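Handling Lab Notes, Week 2: Looking After the Hand-Held Grippers

Welcome back, everyone. Last week was mostly talking, I know, so on Tuesday we get our hands on the equipment at last – or into it, I should say, as you'll be wearing a gripper on each hand for a good part of the session. Please read these notes through before you come. They are longer than they need to be, but I would sooner you had too much than too little.

Begin at the table. The white board should lie flat with no rock in it when you press a corner. Wipe it down, and let it dry before anything goes on top. Then see to the grippers themselves. Open and close the fingers slowly a few times with nothing in them, and feel for any grittiness or a joint that lags behind its neighbour. If you find one, clean it with the soft brush and try again. Please don't oil anything! Tae-yang Wi looks after the joints and would much prefer to do that himself.

The white triangular plates on top come next. Give each one a gentle wiggle. A plate that shifts even a little needs its screws nipped up and the calibration run again, so do tell me. Keep your fingers off the printed face if you can.

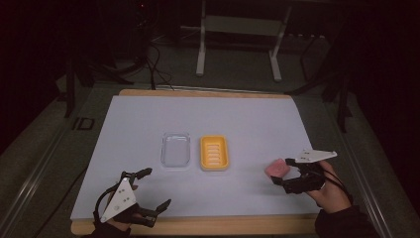
Fig. 1. Soap exercise: right gripper holding the bar, left gripper open, both dishes on the board.

Soap is our favourite first object and also, I'm afraid, the one that makes the most work. It leaves a film on the fingers which builds up so gradually that you hardly notice, and then one afternoon the bar starts to slide. Wipe the fingers with a damp cloth after every 33 runs, and write it in the Zullach log, even if they looked perfectly clean to you.

Last of all, the cables. Each should leave the gripper in an easy curve, with enough slack to let you reach right across the board. If you feel a tug at the wrist, stop and re-lay the cable before carrying on. Spare leads are in the Brarby drawer, and the cupboard code is 1626.

Bring your signed safety sheet, and wear long sleeves if you find the straps rub.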